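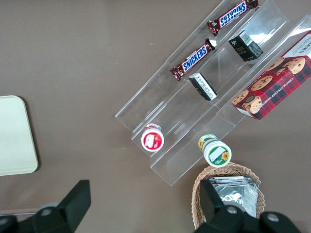 The acrylic steps at Villasgate, with the shortbread on the top tier.

Iraklis Nikolaidis would like it known that he has nothing against a plate. "People put biscuits on plates for centuries," he says. "Fine. Then you eat the front three and forget there was ever a back row."

We are sitting in the foyer at Villasgate, a converted grain office that now rents out desks by the month, and between us is the subject of this interview: a set of clear plastic steps. Nikolaidis looks after what the members call the tuck table. He is paid to look after the post, the heating and the door codes. The tuck table came along later, in November, and has since taken over a part of his life that he describes as "the afternoons".

The arrangement is simple. Members take what they want, write it on a sheet and pay at the end of the month. What goes where on the steps is less simple, and I have been warned by two people not to ask him unless I have time. I have until half past four.

"Start with the chocolate bars," he says. "A Snickers sells itself. You could keep it in the boiler cupboard and they would find it. So why would I give it the best spot?"

And yet there are two Snickers sitting on a fairly good spot. He looks at them for a while.

"That was Edeltraud."

Edeltraud Rüegg is a translator who has rented the desk by the window for longer than Nikolaidis has worked in the building, a fact she is able to bring into most conversations. She believes in keeping like with like: bars in a row, boxes in a row, tubs at the bottom where they won't roll on to anybody's foot. He believes in what he calls mixing, and she calls a jumble sale. They have each rearranged the steps when the other was at lunch.

"He puts a tin next to a bar next to a packet of tea," Rüegg tells me later, over the top of her screen. "It looks as though somebody was interrupted."

For the moment her side appears to be winning. The bars have a shelf, the little black boxes have the one beside it, and the round tubs are down at the foot with the basket. I ask Nikolaidis about the one with the sunflowers on it.

"Everybody asks about that one. They pick it up, they turn it round, they say how pretty, they put it back facing the wrong way. I have sold the sunflowers to no one. I would be sorry to see them go."

The steps themselves cost him an argument. Before them there was a shoebox, then a cake stand that Mathias Gasser brought from home and took back again after a disagreement over crumbs. Nikolaidis found the steps when a chemist's near the station was closing down. They had been used for reading glasses. He paid 15 for them, carried them back on the tram and put in a receipt, which was sent back to him with a question mark on it.

He defends them on practical grounds. "You see through them. If something is running out, you see it. If something has fallen down the back, you see it, and you see who is pretending they didn't do it."

Do they not show every fingerprint?

"They show every fingerprint," he agrees. He wipes them on Tuesday with a cloth meant for spectacles, in honour of their past.

Then there is the matter of the shortbread. It has the highest tier to itself, a tartan box printed all over with chocolate chip cookies, and it is the one item on which he and Rüegg have never quarrelled. He says it is there because red brings people across a room. She says it is there because she put it there. Zane Juška, who designs packaging at the desk behind hers, thinks the box is doing too much. "It says shortbread, it shows you cookies and it's dressed as a blanket," she says. "I've bought it four times."

Has the table made any money? Nikolaidis fetches the notebook. Since it started, members have written down 1,444 items. He has bought in rather more than that, and would prefer to leave the exact gap between himself and his conscience, though he does mention that the sheet sometimes loses its pencil.

"People are honest," he says. "They are honest by Friday, let's say."

I ask what he would change if he had the money. I expect him to say a fridge. He says a second set of steps, so that Rüegg could have hers and he could have his, and the members could walk up and choose.

"She has already told me which end of the table she wants," he says.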